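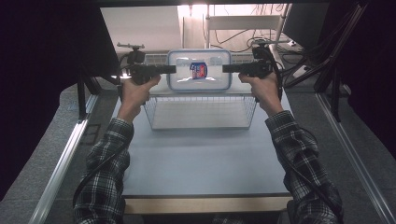

Clear boxes or wire baskets for the snack shelf?
Home & Pantry > Storage and Organizing

plumhollow422
Hi everybody! Long-time reader, and I finally have something worth asking. We moved into our place in Nirkbridge in August and the pantry is really just a closet with five shelves in it, deep enough to lose a whole turkey in. I've been buying clear plastic boxes with lids for the little packaged things (granola bars, soup packets, the crackers my kids open and forget), and I also have a pile of white wire mesh baskets left from the old house. My sister-in-law says pick one or the other. I've been setting the boxes on top of the baskets, or in them, depending on my mood, and I kind of like it? But I'm dithering and would love to hear what the rest of you do before I spend more money.

Grundow
Welcome! Boxes inside baskets, every time. The basket is your drawer. You pull it out, everything comes with it, and you're not standing on a chair with your arm in the dark. I did my whole pantry this way over a long weekend and it's still holding up, with two teenagers in the house.

mimgate_marge
I'm going to disagree, kindly! A box in a basket is two containers doing the job of one. If the box has straight sides and a decent lid, it'll slide fine on its own. Those rounded corners already cost you space, and then you lose more to the wire all the way around. My shelves are only 15 inches deep and I'd have to give up a full row.

Grundow
Sure, but her shelves are deep, Marge. She said so. Yours are a different animal.

mimgate_marge
Fair. I read too fast before coffee.

oatsandends
What I'd ask is what's going in the boxes. If it's one lonely packet rattling around in a big box, the box is too big for the job. I did this for years. I'd have a lovely see-through container with a single thing in it, and it looked so tidy that I never noticed I was shelving air. Now the small stuff stands up on end in the basket, like file folders, and the lidded boxes are for anything that's been opened.

plumhollow422
Oh dear, oatsandends, you have described my shelf exactly. I have a box up there right now with one packet of cocoa in it. In my defense it's the good cocoa.

Jardine_kitchen
Popping in to say watch the lids. I had some with a colored rim that I loved because you could see at a glance which lid went with which box (blue with blue, green with green, bless them), and then I ran them through the bottom rack of the dishwasher and half of them never sat flat again. Top rack or hand wash. Also, if you're stacking a box on top of an upside-down basket to make a second level, put a bit of shelf liner between them. Plastic on coated wire skates around more than you'd think, and I have swept up enough rice for one lifetime.

oatsandends
Seconding the shelf liner. The bumpy rubbery kind, cut a little smaller than the basket.

mimgate_marge
Now the upside-down basket as a riser I can get behind! I have one like that under the canned tomatoes. I take back part of what I said. The part about straight sides I'm keeping.

plumhollow422
Thank you all so much! I went and tried it this evening after supper. The baskets are pulled out as drawers on the two lowest shelves, with the packets standing up, and one basket is flipped over on the middle shelf with liner on it and two boxes on top. The cocoa has been moved in with the tea. I haven't figured out the top shelf yet, so if anyone has ideas for things you only need at Thanksgiving, I'm all ears.

Grundow
Roasting pan, pie plates, and the gravy boat inside the roasting pan. Wrap the gravy boat in a dish towel first.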